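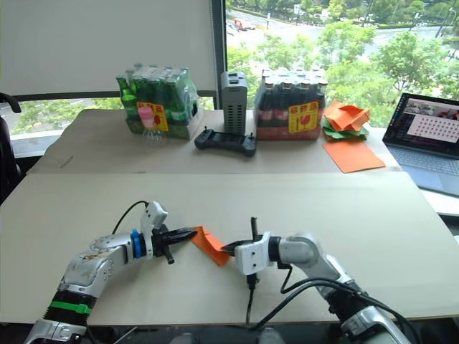

**Shared workshop, two-arm build: minutes, February 20, 2022**

Minutes by me again, Ebuka Jibrin, because I made the mistake of bringing a pen. Same warning as last time: I write these the way I talk, and if I got your point wrong, edit the file and put your initials next to it.

We started late, everybody had coffee, and the minutes from the last meeting were accepted with one fix (the spare coupling is on the shelf over the drill press, I had written "under," and two people had gone looking).

**1. Where the build is**

Both arms are bolted down on the front table and both are talking to the laptop. The big news is paper! We have the two of them holding one sheet of orange paper between them, an end each, with the sheet hanging in a loose fold in the middle. I know that sounds like very little for a whole winter of evenings, but a sheet of paper is a mean thing to give a robot, it has no stiffness to speak of, and when one arm drifts, the paper shows it right away.

What we want next, in order: pull the sheet gently flat, lower it to the table, then make one fold. Flendora (that's still the name of the folding script, the vote to rename it failed again) does the first step in simulation. It has not been tried on the table past the holding part and we agreed not to rush it.

**2. Grippers**

Long talk about fingers. The black pointed ones stay on for now. I like them for paper since they pinch right at the end of the sheet and don't cover half of it. The argument against is that they leave a little dent, and if we ever want to show a clean folded piece to anyone we'll need something softer. Somebody suggested heat-shrink over the tips, somebody else said they'd tried it at home and it peeled. We'll try it anyway, on one side only, so we can compare.

Closing force is currently set at 75 on the slider. That isn't a real unit, it's just where the slider is, and I would really love it if whoever moves it would write it on the whiteboard afterward. Last week I spent an hour hunting a bug that was a slider.

*To do:* heat-shrink on the left gripper's fingers (me). Write down slider settings (everybody, please!).

**3. Cables**

Still ugly. The black cable on the left arm goes up in an arc to the sensor on the wrist and it's fine as long as the arm doesn't roll too far. The right arm is worse: the loops come down along the arm, and there's a plug dangling under the gripper that I don't trust at all. We agreed to tie the plug up before anyone runs a full-speed move. The green band around the black sleeve on the left arm works well, so let's do the same on the right one. Does anybody have more of that green? I looked in the drawer and found every other color.

The Lurkell cable clips came up again. I say they're too big, others say I'm holding them wrong. Not settled.

**4. The back table**

This took longer than the grippers, which tells you something about us. The back table has the green bottles, the brown bottles, the paper pile, the tall gray unit and the black controller on it. Proposal was to move all drinks out to the hallway. Counterproposal was that nobody will walk to the hallway. We landed on this: drinks may stay on the back table, shrink-wrapped packs only get opened away from the laptop, and nothing with liquid in it goes on the front table, ever, including "just for a second."

The controller gets a fixed spot in front of the gray unit. Please put it back there, and keep the vent slots on the gray unit clear when you do.

The blind question: half the window has the blind down, the other half is open. I'd like the whole thing covered during camera tests because the light off the beige tabletop changes all afternoon and the orange starts reading differently. Others like seeing the trees (so do I, to be fair). Compromise is blind down for tests and up for everything else.

**5. Paper**

We use orange and green. Orange is easier for the camera to pick out against the table, so orange stays the working color and green is for the second round of tests. Ordered from Rallico, 1000 sheets, mixed. Folded sheets go back on the pile and get reused for grip tests. For fold tests take a fresh one, an old crease ruins the result.

**6. Logging**

The log counter was at 2834 entries when I looked, and a good part of that is us pressing start and stop. I'll write something to clear out the empty ones. Please don't delete any by hand before then, I need the numbering in one piece.

We also talked about the pink program window on the laptop. New folks find the grid of dark markers confusing. I'll put a one-page note next to the keyboard.

**7. Other stuff**

- Đào, the little mobile base project, wants to borrow the back corner for 6 evenings. Fine by everyone, provided they bring their own power strip.
- The black chair by the back table wobbles. Tighten it or stop leaning back in it.
- Emergency stop: test it at the start of each session, both arms, and don't skip the second one.
- Door code stays the same.

**Next meeting**

Same place, same time, end of February. I'd like us to try the flat pull before then so we have something to argue over. If you're planning to come in and run the arms, post it on the board first so there are two people in the room.

E.J.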